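The open office was supposed to fix this

Every few years somebody tells me the open office has been figured out. The last person to do it was a salesman for Kekberg, who had a brochure with the word "flow" in it more often than the word "desk." I worked in rooms like that for a long time and I remain unconvinced.

The pitch goes like this. Take out the walls, let the light through, and people will talk to each other. Then, once it turns out that they talk to each other all day long and get nothing done, put a few walls back and make them glass. At Willulden, where I rented a seat until last December, the plan I was shown listed 281 seats on one floor and 9 rooms with a door. I asked what happened when a tenth meeting came along. I was told it could be "informal."

Glass rooms with frosted panels are the part I trust least. The frosting hides just enough that you can't tell if a room is free, so you walk up and hover. And from inside, every passing shape is a reason to look up. A plain wall does the job better and costs less to clean. 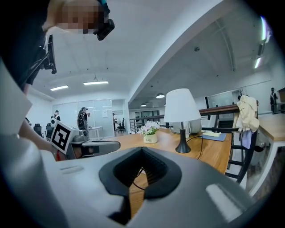
What the ceiling gets that the people don't

Look up in any of these offices and you can see where the thought went. Rectangular lights in one part, dome pendants further back, tubes along the side, and the whole white ceiling curving over it. I don't mind a nice ceiling. I do mind that light is chosen by people who will never try to read a screen under it at four in the afternoon.

Guðlaug Laxdal, who managed the floor above ours, thinks I am being unfair. Her view is that a bright room keeps people cheerful and that black office chairs on wheels let a team gather wherever it likes. Maybe. What I saw was chairs that drifted away from their desks and stayed there, and a small white table that belonged to no one and collected cups.

She also pointed me to a survey Orard did of its own tenants, 328 of them, most of whom said they liked the space. They were asked in their first month. Ask again in the second winter.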